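Covero Weight Management Program
Progress report to the Gorkden Fund
Reporting period ending October
Prepared by Petrică Enache, program lead

1. Enrollment

The grant covers 400 places. At the close of the period 363 adults were enrolled and had completed the intake visit. The remaining places are held for referrals from the Radu clinic, where intake opened later than planned because the body composition scale failed its calibration check. The scale has been replaced under warranty at no cost to the grant.

2. Delivery

Each participant is offered a weekly group session of 45 minutes and a monthly visit with a dietitian. Group size is capped at 20. Evening groups filled first and now have a waiting list. Morning groups at Fakavgate are running below capacity, and two of them will be merged next month.

Meal planning materials were revised after the first cycle. Portion guidance is now given in cups and spoons as well as grams. The food diary was cut from four pages to one, and return rates will be compared with the earlier version in the next report.

3. Measurements

Weight, waist and resting blood pressure are recorded at intake and every third month. Second readings are complete at Covero's main site only. No outcome figures are given here, as partial data from one site would not be a sound basis for comparison.

4. Staffing

One dietitian post was vacant for five weeks. Visits were covered by the existing team, with some appointments moved to phone. The post is now filled.

5. Evening activities

Participants asked for something to do in the hours when most snacking is reported. Board games and a walking group were added at Fakavgate, using existing rooms. Attendance is not recorded and no grant money was spent.
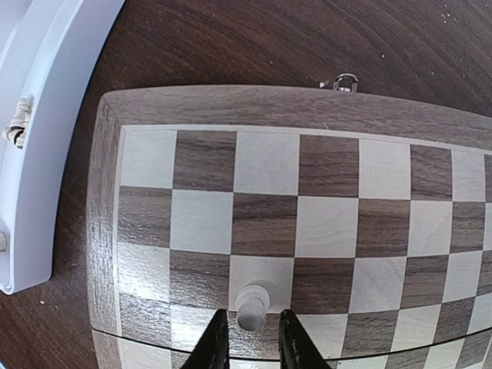 Figure 1. White pawn over the chessboard.

6. Next period

Complete intake at Radu. Finish second readings at all sites. Submit the revised budget line for printing, which is underspent owing to the shorter diary. Approval is requested to move the balance to dietitian travel.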